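Can You Trust a Straight Line?

Grown-ups like to say that lines on a tablecloth are straight. The cloth came out of the factory with straight lines on it, so they must be straight, right? Be careful. You should check a claim like that with your own eyes before you believe it, even when the person saying it is tall.

What is a checked tablecloth, anyway?

It is a piece of cloth with lines going two ways. One set runs along the table and the other set runs across it. Where they cross, they make boxes. People call the boxes squares. Are they? On a cloth pulled tight on a flat table, they may come very close. Get a ruler and measure one. If one side is longer than the other, even by a little, you have found a rectangle that everybody has been calling a square.

Do far-away squares shrink?

Sit at the end of a table and look along the cloth. The boxes near your plate look big. The ones at the other end look small and squashed. A little kid might tell you the cloth was made that way. You could test this by walking to the other end and sitting down. Now which boxes look big?

The cloth did not change while you were walking. What changed is where your eyes are. Things that are farther away take up less room in what you see. Artists call this perspective, and they had to work hard to learn how to draw it. It also makes lines that run away from you seem to lean toward each other, the way train tracks do.

Some books say that the lines "meet in the distance." I don't like that. They look as if they would meet if the table went on long enough. The table stops well before that, and the lines are still apart.

Why do the lines wiggle?

Perspective can make a straight line lean, but it won't make it wavy. If you see a ripple, look for a different cause. Cloth is made of threads, and threads bend. When a cloth is folded, bunched up or pushed with an elbow, the lines printed on it bend too.

This makes a grid very handy. On a plain cloth you can miss a small wrinkle. On a checked one, the line gives it away. Shuzhen Su, who teaches art to 10-year-olds, has her class look for wrinkles by following one line with a finger held in the air, no touching. Try it on a cloth at home. You may find more than you expected on a cloth you thought was smooth.

Is it one color?

Look at a green cloth for a whole minute. Is it the same green everywhere? Light falls on some parts more than others, and a dull patch might be a shadow, a stain or just a place where the cloth dips. You can't always tell by looking. "I don't know yet" is a perfectly good answer.

Put it all together

Look at the light green cloth with the white lines. Find a box close to you and one near the wall, and compare them. Then pick a line and follow it. Does it only lean, or does it bend as well? Try one in the middle, then one on the right.

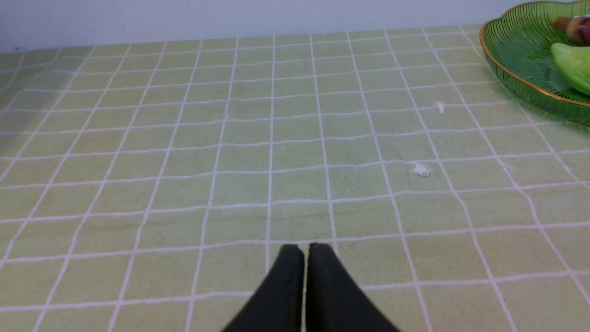
Make your own test

You need a sheet of paper, a pencil and a ruler.

1. Draw 11 lines down the paper and 11 lines across it, all the same distance apart.

2. Lay the paper flat and look straight down at it.

3. Put your chin on the table and look along it. Write down what the boxes seem to do.

4. Push two edges gently toward each other so the paper humps up in the middle. Look again.

Ask a friend to do it too, and don't say what you saw until your friend has finished. People often see what they have been told to see.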